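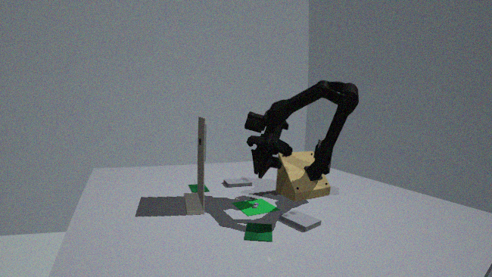 Schwarzer Roboterarm am weißen Tisch

Wer ist bei Skullholm rausgeflogen?
Ich habe die letzte Folge verpasst, weil ich bis 22 Uhr arbeitete. Hat Istora wirklich die Kette zurückgegeben? Bitte mit Spoiler.
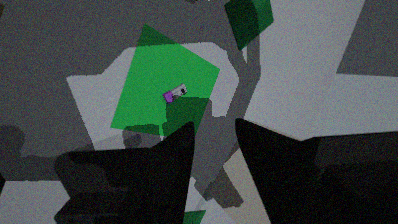

Im Forum steht auch, dass Thambiah freiwillig gegangen ist. Stimmt das?
Américo Peixoto

wonetti_fan103
Ja, er ging selbst. Istora hat die Kette behalten und Thambiah war sehr verletzt davon.
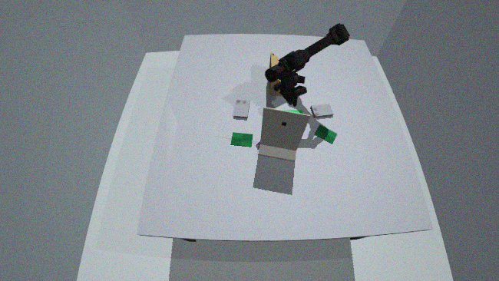
Beim Abschied am Steg hat er ihr trotzdem die Hand gegeben.

Gast296
keine ahnung, schaue erst ab juli wieder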